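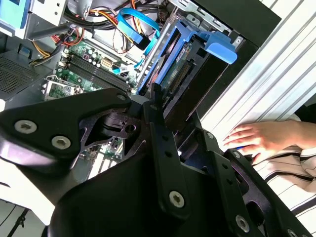

Figura 9.1 — Interior de um computador de secretária: a placa-mãe, as ranhuras de memória e os cabos da fonte de alimentação.

Capítulo 9
O computador por dentro: a caixa, os cabos e o disco

Quem abre um computador pela primeira vez costuma ficar uns instantes parado, a olhar para aquele emaranhado de fios vermelhos, laranja, amarelos e pretos, e a perguntar-se por onde se começa. É uma boa pergunta, e não há pressa nenhuma em responder-lhe. Nos capítulos anteriores falámos de memória, de processadores e de armazenamento quase sempre no papel, com esquemas e setas; agora vamos finalmente pôr as mãos (e os olhos, sobretudo os olhos) nas peças verdadeiras.

O melhor é deitar a torre de lado, numa bancada firme, com o interior virado para cima. Assim a placa-mãe fica estendida à nossa frente como uma pequena planta de cidade, e tudo o que nela encaixa se alcança de cima.
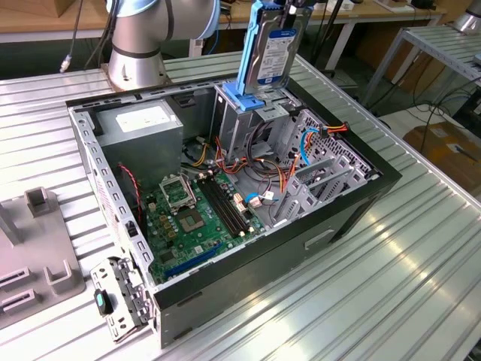
Figura 9.2 — Torre deitada, com o disco rígido no seu suporte azul, parcialmente dentro da caixa.

Repare no canto da fonte de alimentação, a peça cinzenta com uma etiqueta branca. É dali que parte o feixe de cabos coloridos, e seguir cada um até ao seu destino é um exercício que recomendo a toda a gente, mesmo a quem julga já saber o caminho de cor. O cabo SATA azul, mais fino e bastante mais discreto, tem outra função: transporta os dados entre a placa-mãe e a unidade de armazenamento.
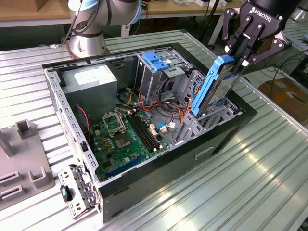
392

O disco rígido de 3,5 polegadas raramente fica solto dentro da torre. Viaja num suporte de plástico, que entra na gaiola metálica e o mantém no lugar — um pormenor modesto, mas que poupa muita chave de fendas. Quando o suporte entra inclinado, convém endireitá-lo antes de o empurrar, porque forçar uma gaveta torta é a maneira mais rápida de a estragar. A professora Anca Dinu, a quem este capítulo deve vários exercícios, pede aos alunos que retirem e voltem a colocar o disco quatro vezes, devagar, até o gesto lhes sair sem pensar.

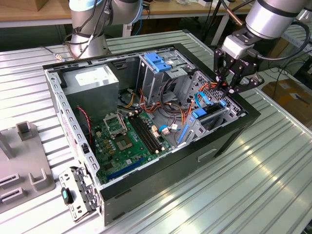 9.1 Antes de tocar nos componentes

Desligue o computador e retire o cabo da tomada. Toque numa superfície metálica ligada à terra ou, melhor ainda, use uma pulseira antiestática. Depois localize, sem mexer em nada, a fonte, o encaixe do processador, as ranhuras de memória e a gaiola dos discos, e desenhe-os no caderno nas posições em que os encontrou. O desenho vai fazer-lhe falta na secção 9.2, quando começarmos a desligar os cabos.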